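3.2 Litter on carpeted bedroom floors

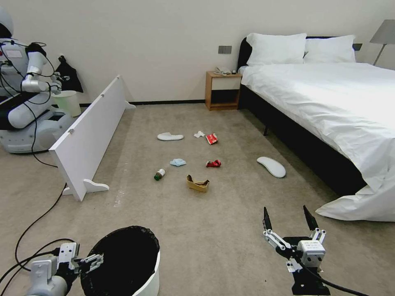
The second group of observations concerned bedrooms, where floor litter behaves differently from the litter found in kitchens and hallways. Hard floors allow small items to be swept into a single heap and lifted in one movement. Carpet holds each piece where it falls, and the pile prevents a brush from gathering light scraps without pressing them further in. Collection by the piece was therefore the usual method in the bedrooms of the Skendham survey, and the position of the bin became the main influence on how long the work took.

The survey recorded 1,932 pieces of litter across 20 bedroom sessions. Of these, 1,860 were placed in a bin during the session and the remainder were found at the closing inspection, most often beneath the bed or close to the skirting board. Hidayat and Tyagi reported a similar pattern in their earlier work on guest rooms, and suggested that the edges of a room should be inspected before the open floor is cleared. The present results support that advice.

Two arrangements of the bin were compared. In the first, the bin stayed in one place and each piece was carried to it. In the second, the bin was held by the rim and moved along with the work, so that the distance between litter and bin remained short. The second arrangement was preferred in 18 of the sessions. Its chief drawback was the liner, which tended to slip inwards when the bin was moved repeatedly, particularly where only a narrow band of the bag had been folded over the top.

Figure 4. Carpeted bedroom with small pieces of litter on the floor. The round white bin in the foreground is held at the rim, with its black liner folded over the top edge; a smaller wastebasket stands at the left. The nightstand is against the back wall and the bed is to the right.

Furniture also shaped the order of work. A nightstand and a bed divide the carpet into an open area and several narrow strips, and the strips were commonly left until last. Long, low objects standing on the floor had a comparable effect — they hid small pieces on the far side and obliged the work to proceed in two passes. Where such an object could be moved, the protocol permitted this, provided that it was returned to its former position before the closing inspection.

No distinction was made in the count between paper, packaging and other dry waste. Tyagi has argued that the type of material matters less on carpet than the size of the piece, and the session notes are consistent with this view. Very small fragments were the most frequent cause of a repeated attempt, and were excluded from the comparison of the two bin arrangements. Their removal by vacuum cleaner is treated separately in Section 3.4.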